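染料留在布上的条件:与一位色牢度检测工程师的谈话

Trullov 的纺织检测室占了一层楼的北侧。朝北是为了评级:自然光下看色样,北窗的光最平稳,虽然正式评级都在标准光源箱里做。受访者在这里负责色牢度项目,此前在印染厂做过打样,要求不署名。谈话从水洗牢度开始,这也是检测室收样最多的一项,九月单月收到1,724件,其中一半以上是针织品。

“外面的人说掉色,我们要先问是哪一种。”受访者说,“颜色从布上下来,叫变色;下来的颜色跑到别的布上,叫沾色。两个级别分开评,一件衣服可以变色四级、沾色两级,自己看着没变,把别的东西染了。”

评级用灰色样卡,分五级,级间有半级。五级最好,一级最差。试样洗完以后,原样和洗后样并排放,看两者的反差接近样卡上哪一对灰色。沾色则看随试样一起洗的多纤维贴衬,那是一条窄布,上面依次织着几种纤维:醋酯、棉、锦纶、涤纶、腈纶、羊毛。受访者认为贴衬比试样本身提供的信息更多。“锦纶那一段先红,多半是分散染料或者酸性染料的问题。棉那一段沾得重,就往直接染料或者没洗净的活性染料上想。看一眼贴衬,工艺上出了什么事大致有方向。”

活性染料是棉织物上用得最多的一类。它与纤维素上的羟基反应,生成共价键,理论上水洗是洗不下来的。问题在于反应不完全。染浴里有碱,碱促成染料与纤维结合,同时也促成染料与水结合。与水结合过的染料失去了反应能力,但仍然对棉有一定的吸附,附在纤维表面和孔隙里。行业里称之为水解染料,也叫浮色。

“浮色的去除靠皂洗。”受访者说,“先冷水洗,把盐和碱降下来,再升到接近沸腾,加皂洗剂,再热水,再冷水。盐没降下来就升温,浮色是洗不动的,电解质会把它压在纤维上。很多小厂为了省水,把第一道冷水减掉,后面加再多皂洗剂也补不回来。”

问及如何判断皂洗已经足够,受访者讲了一个现场的办法:取一块湿布,夹在两层白棉布中间,用热熨斗压,看白布上有没有印子。这个办法没有标准编号,也不能写进报告,但结果与水洗沾色的相关性不错。检测室去年用 Virk 系列的分光测色仪给这个办法做过一次对照,把压出来的印子量成色差,再与同批试样的正式评级排在一起。深红和黑色符合得好,翠蓝符合得差。翠蓝的分子大,扩散慢,熨斗压的那几秒不足以把它带出来。

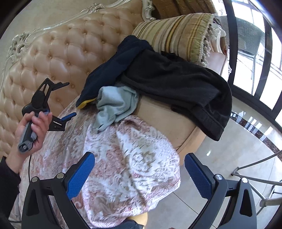
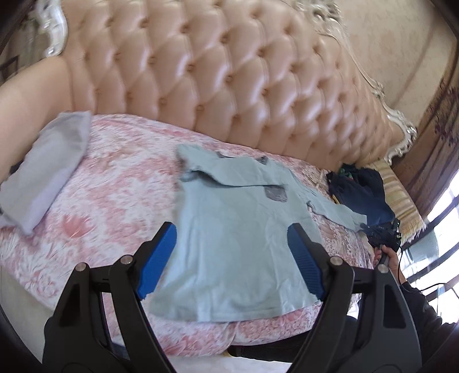
拼色和拼料的成衣,是检测室退样和争议都偏多的一类。单色布只需要对自己负责,拼色成衣上深浅两块布缝在一起,浅的一块就成了深的一块的贴衬。受访者的要求是每一种颜色单独取样,再加做一个组合样,把相邻的两块连同缝线一起洗。以图二那件浅蓝色短袖T恤为例,领口是灰蓝色滚边,胸前另缝了一个灰色小贴袋,一件衣服送来就要当三块布看。三种颜色都不深,沾色的风险有限,但灰色常用三原色拼成,其中一只染料的牢度低,灰就会偏红或者偏绿,紧挨着浅蓝底布,偏一点也看得出来。图一沙发上那件黑色抓绒类的衣物则属于另一种情况:深色、起绒,表面积大,绒毛间容易夹带浮色,摩擦脱落的短纤维还会附到浅色布上,常被误当作沾色。

“短纤维和沾色要分清楚。”受访者说,“拿胶带粘一下,粘得掉的是纤维,粘不掉的才谈染料。我们收到的投诉样里,有一部分胶带一粘就结束了。”

涤纶的情况与棉不同。涤纶用分散染料,在高温高压下进入纤维内部,没有化学键,靠纤维冷却后的紧密结构把染料关在里面。染完以后同样有浮色,要用还原清洗去掉,即在碱性条件下加还原剂,把表面的染料破坏。真正麻烦的是后面的定形。为了尺寸稳定,织物要过一道高温,温度一高,已经关在里面的染料又向外迁移,聚在表面的油剂和柔软剂里。出厂前测是四级,定形以后再测可能掉到三级。受访者把这一项称为热迁移,并说判断责任时经常要同时要定形前和定形后的样。

“染厂说交货的时候是合格的,定形厂说自己只加了温度,两家说的都对。”受访者说,“合同上如果没写在哪一道以后取样,报告出给谁都没有用。”

Grarkine 是一家做家用洗涤剂的企业,两年前委托检测室做过一组长期洗涤试验。标准水洗试验是一次性的,用钢珠加强机械作用,以一次试验模拟若干次家庭洗涤,但模拟不了洗涤剂里某些组分的累积影响。那组试验用家用滚筒机逐次去洗,每份试样洗20次,隔次取出测色,全部测色读数3,503个。受访者对结果的概括比较谨慎:含氧漂剂的粉状产品对一部分活性蓝和活性黑影响明显,液体产品影响小;四十度与六十度之间的差别,在不含漂白组分时小于预期。“这是那一批布、那一批染料的结果,换一批不保证。委托方想要一句能印在包装上的话,我们没有给。”

水质也谈到了。硬水里的钙镁离子与部分染料生成难溶的沉淀,落在布面上,看起来像色点,湿摩擦时会掉下来。检测室用三级水,不存在这个问题,染厂用井水的就需要软化或者加螯合剂。螯合剂也不能随意加,含金属的染料,例如铜络合的翠蓝和部分藏青,遇到强螯合剂会失去金属,色光随之改变,耐光性能下降。受访者见过一批藏青布,软水剂换了牌号,颜色转红,染厂查了染料、查了碱、查了升温曲线,最后才查到水处理。

谈到摩擦牢度,受访者的语气更保留。干摩擦与湿摩擦用同一台仪器,白棉布包住摩擦头,在试样上往复。深色棉布的湿摩擦普遍只有两级到三级,即使皂洗充分也难以提高,原因在于湿态下棉纤维强度和表面状态都有变化,被磨下来的常常是带着染料的纤维碎屑。市面上的湿摩擦提升剂在布面成一层膜,初测能升半级到一级,洗过几次以后又回到原位。“客户只测一次,膜就有用。客户要求洗后再测,膜就没用。采购标准怎么写,决定了厂里加不加这个东西。”

耐光牢度是另一套设备。氙弧灯箱连续运转,试样一半遮盖、一半暴晒,与蓝色羊毛标样同时比较,分八级。设备的日常成本主要在灯管和滤光片,检测室那台名为 Tusteo 的灯箱,灯管满3,000小时即换,不论外观。受访者说,灯管老化以后总能量可以通过调高功率补上,光谱分布补不上,紫外端先弱下去,结果会偏好。比对试验时有实验室数据明显高于其他各家,查下来多是灯管超期。

湿度在耐光试验里常被忽略。棉上的活性染料对湿度敏感,同样的辐照量,箱内湿度高,褪色就快。汗与光共同作用更快,氨基酸会促使一部分偶氮类染料分解,所以运动服和夏季上衣要加做耐光汗复合项目。肩部和后颈褪得比别处快的上衣,单测耐光和单测耐汗都能过,复合项目通不过。受访者建议浅色夏装优先考虑这一项:浅色布上染料少,损失一点就看得见,深色布损失同样的量,级别可能不变。

家庭里能做的事情,受访者只讲了几条。新的深色棉衣前两三次单独洗,水温不必高。洗完及时取出摊开,湿布叠放在一起,未固着的染料会随水分迁移,这比洗的过程本身更容易造成沾色。市售的吸色片有作用,它是带阳离子的材料,对带负电的活性染料和直接染料有吸附,对分散染料无效。加盐或者加醋固色的说法,受访者请检测室的同事试过:盐暂时抑制浮色溶出,到下一次清水洗时照样出来;醋对活性染料没有固色作用,酸性过强还可能使部分染料键断开。

已经沾上的颜色,处理要趁布还没干。干透再熨过以后,染料进入纤维更深,去除率下降很多。白色棉布可以用含氧漂的产品浸泡,羊毛和丝不可以用碱性的氧漂粉。印花和拼色的衣服没有稳妥的办法,能去掉沾色的试剂一般也会影响原来的颜色。

最后问到检测报告应当怎么读。受访者让人先看三处:取样部位,试验条件的代号,评级对应的是变色还是沾色。沾色如果只给一个数字,要问是贴衬上哪一种纤维,还是取最低值。“有的报告写四级,写的是变色。沾色在下一页。”

采访整理完毕后,受访者对文字作了一处更正:原稿把还原清洗写在定形之后,常规工艺应在定形之前,已按更正后的顺序刊出。

发布于 2021/11/09 | 联系编辑部 | 版权所有,转载请注明出处 | 返回顶部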